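How I sort out our plastic bottles (and stop the kitchen bin overflowing)

I used to chuck every empty bottle into a carrier bag hanging off the back door handle. By Saturday the bag had split, the door wouldn't shut and something sticky had run down the paintwork. So I had a proper think and got myself a little bottle bin, and after a few months of fiddling I've got a routine that works for us. It's dead simple but people keep asking me about it, so I've written it all down.

What you need

A small round bin, open at the top, no lid. A washing-up bowl. A crate or a big sturdy sack for storing the full loads in the shed or under the stairs. That's it really! I know there are crushers and wall-mounted gadgets for this sort of thing, and I did buy one (a Suvport, the lever kind) but it took two screws out of the wall the first time my husband leant on it, and I've never put it back up.

Picking the bin

Don't go too big. My first one was meant for a bedroom and it was lovely and tall, but the bottles slid down to the bottom and I had to go in up to the armpit to get them out again. What you want is something short enough that a bottle stood in it pokes out of the top, so you can grab it by the neck. Take an empty with you to the shop if you don't mind looking daft. I stood in the aisle trying mine in one bin after another, and the one I went home with cost less than my lunch.

A smooth inside is worth having too. I once tried a wicker basket and it looked gorgeous for a week, then the drips got into the weave and it never smelled right again.

Step 1. Empty them properly

Take the cap off and tip out whatever's left. If it's water I pour it on the plants on the windowsill. Fizzy drinks go down the sink with the cold tap running, and milk wants doing straight away, especially in warm weather, or you'll regret it.

Step 2. A quick rinse

I do this in the washing-up water once the dishes are out, as there's no point running a clean bowl for it. Fill the bottle a third of the way, put your thumb over the top, shake it like mad and tip it out. Squash and juice bottles sometimes need two goes. Oil bottles need a drop of washing-up liquid and a bit of patience, and I'll admit I've given up on a few.

Stand them upside down in the rack while you wipe the worktops. They don't have to be bone dry, just not dribbling.

Step 3. Caps back on

Screw the cap back on before the bottle goes anywhere. Our council asks for them on, so do check yours, but I'd do it anyway - loose caps get everywhere and I've hoovered up more of them than I care to remember. If you like to squash your bottles, squeeze the air out first and put the cap on while you're still squeezing. I only bother with the big ones. A flattened small bottle takes up less room, yes, but it won't stand up, and standing up is the whole trick of this.

Step 4. Into the bin, standing up

Lower each bottle in by hand, bottom first with the cap at the top. If you drop them in from a height they land sideways and the next one sits on top, and you've filled the bin with three bottles and a lot of air. Start at the sides and leave the middle till last. Leave the labels on as well, I wasted hours of my life peeling those off.
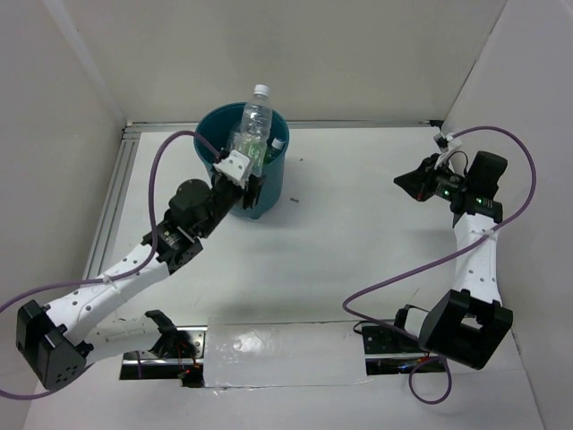 Amândio Simões wrote in after the first version of this page to say that he does it the other way up, caps down, and finds the narrow necks slot in between one another so he can get an extra bottle or two in. I've had a go and he's right that you get more in, but I found them harder to pull out, as there's nothing to get hold of. If your bin is wide and you empty it by tipping, his way might suit you better. Mine gets emptied by hand while I'm waiting for the kettle.

Step 5. Moving them on

When the bin's full, lift the bottles out by their necks, a couple in each hand, and put them in the crate. My crate takes some 18 of the 340 ml size, or 12 if they're mostly bigger ones. Don't let it heap up, because a bottle rolling off the top at six in the morning wakes the entire house (and the dog, who then wakes next door).

Step 6. Clean the bin

Once a week I give it a swish of hot water and a drop of vinegar, then leave it upside down on the draining board overnight. If you skip this in summer you'll get fruit flies. I line the bottom with a folded sheet of kitchen roll to catch the last drips, and swap it when it looks grubby.

A few odds and ends

Keep the bin where you open the bottles. Ours lived by the back door for ages and everyone just left their empties on the worktop, so I moved it next to the fridge and the problem went away by itself.

Glass goes somewhere else entirely. I use an old Vilela shopping bag for that, the stiff sort with a flat bottom, and it hangs in the cupboard with the mop.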